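Pundlow Help Desk
Ticket 700-73: League booking page shows wrong start time
Opened: 14/02/2022
Site: Tornville
Status: Closed, reluctantly

Reported problem
Table tennis league slots booked for 7 in the evening turn up in the confirmation email as 9. Two teams have now arrived at a locked building and shared their views on our software. The calendar itself looks fine, which is no comfort to them.
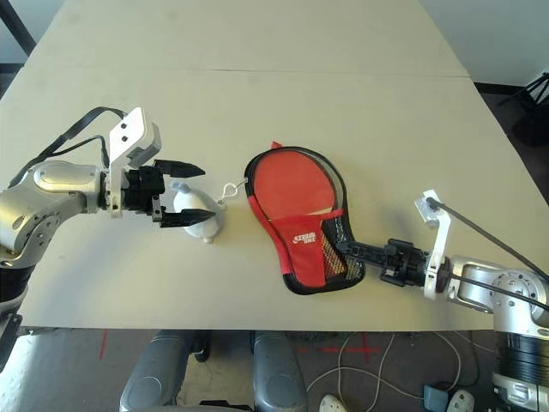 Tornville site, large table.

Step 1. Checked the time zone in Hodico
Set correctly. Saved it again anyway, as the manual recommends for everything up to and including fire. Test email still said 9.

Step 2. Looked at the booking record
The entry under "equipment" was a paddle with red rubber and its zippered case, entered as two items and billed as none. Separate ticket. Start time in the record was correct.

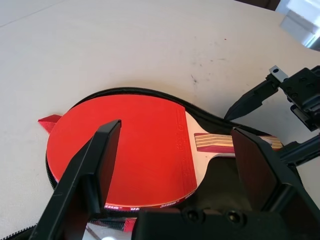
Step 3. Checked the mail add-on
Oprea keeps its own time zone, on a page you reach by clicking a gray gear inside another gray gear. It was two hours ahead of us. Changed it, sent a test, got 7. Felt briefly competent. The next test said 9.
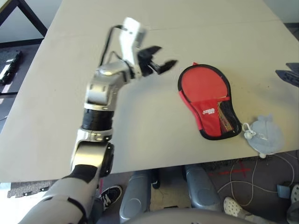 Step 4. Cleared the template cache
The old template had been saved with the offset baked in. Deleted it, rebuilt it, sent roughly 9 more tests to my own inbox. All said 7.

Resolution
Fixed for new bookings. Anything booked before today needs its email resent by hand, through May. I have asked for help with this and been sent a link to the manual.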